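Home > Cooking tools > Food mills and sieves

Vanton Food Mill, 29 cm, with three discs
Item no. 3078

In stock
Delivery or collection from the shop

A hand-turned food mill for soups, mashed potato, tomato sauce, fruit purées and jam. The bowl, blade and discs are all stainless steel. The handle and crank knob are black plastic. There is no motor and nothing to plug in.

What a food mill does

A food mill purées and sieves in one go. Cooked food goes into the bowl, the crank turns a slanted blade, and the blade presses the food through a disc with holes in it. Skins, pips and tough strings stay on top of the disc and everything else drops into the pan or bowl underneath.

A blender will chop the skins and pips up along with the rest. For some soups that doesn't matter. With tomatoes it matters more, as crushed pips can make a sauce taste bitter and the air beaten in turns it pink. With potatoes a blender makes glue. The mill doesn't cut the food at all, it only pushes it, so mashed potato stays light.

Details

Width across the bowl at the rim: 29 cm
Material: stainless steel
Discs: fine, medium, coarse
Feet: three fold-out supports with non-slip ends
Handle: fixed, with hanging hole
Dishwasher: yes, all parts except the crank knob
Guarantee: 10 years on the bowl and discs, two years on the spring and crank
Spare parts: available, see below

The discs

The fine disc is for anything with small seeds. Use it for raspberry and blackcurrant purée, baby food and smooth tomato sauce. It is slow going, so don't fill the bowl more than half full.

The medium disc is the one most people leave in. It does potatoes, root vegetable soups, apple sauce and lentils. Tomato pips will mostly be held back but a few of the smaller ones get through.

The coarse disc gives a rougher result with some texture left in it. Good for swede, chunky soup and cooked chickpeas. It also works for pushing soft dumpling batter straight into boiling water, if you hold the mill steady over a large pan and have somebody else to turn the crank.

The discs go in with the raised side up. If the mill seems to be doing nothing at all, check this first. It is the most common reason for a phone call to the shop.

Which pans it fits

The three feet fold out and sit on the rim of the pan or bowl. They have notches at different distances, so the mill will stand on most medium and large saucepans and on the usual mixing bowls. It won't stand on a milk pan or a narrow jug. With very wide preserving pans the feet don't reach, and you will need to put a bowl inside or work into something smaller.

A heavy pan is better than a light one. If you are using a light plastic bowl, put a damp tea towel underneath to stop it from travelling across the worktop.

How to use it

1. Fold out the feet and set the mill over the pan.
2. Drop in the disc, raised side up.
3. Put in the crank and press down on the crossbar until both ends click under the tabs on the rim.
4. Add the cooked food with a ladle, along with some of its liquid.
5. Turn clockwise. Every so often, give the crank a turn or two backwards to lift whatever is stuck to the disc.
6. When only dry skins are left, tip them out and carry on with the next batch.
7. Scrape the underside of the disc with a spatula. There is always a fair amount clinging to it.

The food has to be soft. Raw carrots or half-cooked potatoes will jam the blade and could bend the crossbar. A knife should slide in without any resistance.

Cleaning and care

Rinse the mill as soon as you have finished. Dried potato in the holes of the fine disc is a nuisance to get out, and the dishwasher doesn't always manage it. If it has dried on, leave the disc in warm water with a little washing-up liquid for an hour and go over it with a vegetable brush. Don't use wire wool.

Wash the crank knob by hand. After a year or so of regular use, put a drop of cooking oil on the shaft where it passes through the crossbar. If the mill starts to squeak, that's the place.

Dry the spring well before putting it away. It is stainless like the rest, but water left sitting in the coils for weeks can leave marks.

For storage, leave all three discs stacked in the bowl with the crank laid on top. The discs rattle a bit. A folded tea towel between them stops it.

A recipe to start with: smooth tomato sauce

This is the one we use for demonstrations in the shop. It comes from Mechthild Bachmann, who taught the preserving evenings here for several years.

Two tins of whole plum tomatoes, or the same amount of ripe fresh ones
300 g onions, sliced
Four tablespoons olive oil
Two cloves of garlic, peeled and left whole
A stick of celery, cut up
Half a teaspoon of salt
A sprig of basil, stalk and all

Warm the oil in a wide pan and cook the onions gently with the salt until they are soft and have no colour on them. Add the garlic and celery and give them five minutes. Put in the tomatoes. Fresh ones only need halving, there's no need to skin them. Lay the basil on top, half cover the pan and let it bubble quietly for 45 minutes. Stir it now and then.

Take out the basil. Set the mill over a clean pan with the medium disc in place and pass the whole lot through. If the sauce is thin, put it back on the heat without a lid until it coats the spoon. Taste for salt at the end, not before.

It keeps for four days in the fridge and freezes well. With fresh tomatoes the result depends on the tomatoes, and in April we would use tins.

Variations: a small dried chilli cooked with the onions, or a carrot in place of the celery if you want it sweeter. For soup, thin it with vegetable stock and leave out half the oil.

Compared with our other mills and sieves

Vanton 29 cm (this page). The largest hand mill we stock. Best for families, batch cooking and anyone who makes jam. It needs cupboard space.

Plarent small mill. Two discs, no fold-out feet, hooks over the rim instead. Fine for one or two portions and for baby food. The bowl is tinned steel, so it has to be dried by hand straight after washing or it will rust.

Kenico potato ricer. Does potatoes and not a lot else. Quicker than a mill for a small amount and easier to wash. You need a reasonably strong grip, whereas the mill only needs turning.

Conical sieve with wooden pestle. Gives the finest purée of all but takes time and effort. Worth having if you make a lot of clear jelly or coulis.

Spare parts

All three discs can be bought singly, as can the spring, the crank with blade, and a set of non-slip ends for the feet. Please tell us which mill you have when ordering. The item number is stamped under the handle on newer mills. Older Vanton mills have a square crossbar, and the current crank doesn't fit those. We still have a few of the old cranks – ask at the counter or send a message through the contact form with a photo of the crossbar.

Discs from Plarent mills are a different width and don't fit.

Questions we get

Can I use it for raw fruit?
Soft berries, yes, on the fine disc. Raw apples and pears, no. Cook them first. You can leave the peel and core in for apple sauce, and the peel gives it a better colour.

Is it suitable for left-handed people?
The crank turns clockwise to press the food down and this can't be changed. You can hold the handle with the right hand and turn with the left without any trouble. Several left-handed customers have one.

Can I put hot food in?
Yes, straight from the hob. The bowl gets hot but the handle and knob don't. Potatoes should go through while they are hot, as they turn sticky once they cool.

Will it make nut butter or grind meat?
No. Cooked meat for a soup or pâté will go through the coarse disc if it is very tender and there is some liquid with it, but it isn't a mincer.

What about peas?
Peas work well on the medium disc. The skins stay behind. Frozen peas cooked for three minutes are soft enough.

The blade slips over the food and nothing comes through. What is wrong?
Either the disc is upside down, or the food is too dry, or the crossbar isn't fully clicked in on one side. If it is none of these the spring may have lost its tension and needs replacing.

Does it work on an induction hob?
The mill itself doesn't go on the heat. Take the pan off the hob before you set the mill on it, whichever kind of hob you have.

Delivery and returns

The mill is sent in its own box inside a plain outer carton. Unused mills can be returned within 30 days. Please keep the box. If a part is missing or bent when it arrives, let us know before sending anything back, as we can usually post the part on its own.

Collection orders are held at the Kaufmann shop counter for a week. We open at 9.30 in the morning, and the counter closes for lunch.

Gift wrapping is available for collection orders only. The box is an awkward size for the post once it has been wrapped.

Often bought with this item

Kenico ladle, stainless steel, with pouring lip
Preserving jars with clip lids, various sizes
Silicone spatula, narrow
Muslin squares, pack of four

More from the kitchen and table department

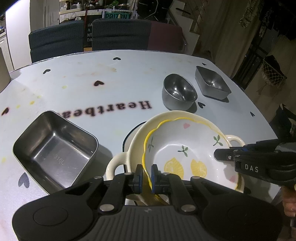 White bowl with lemon decoration and wavy yellow rim.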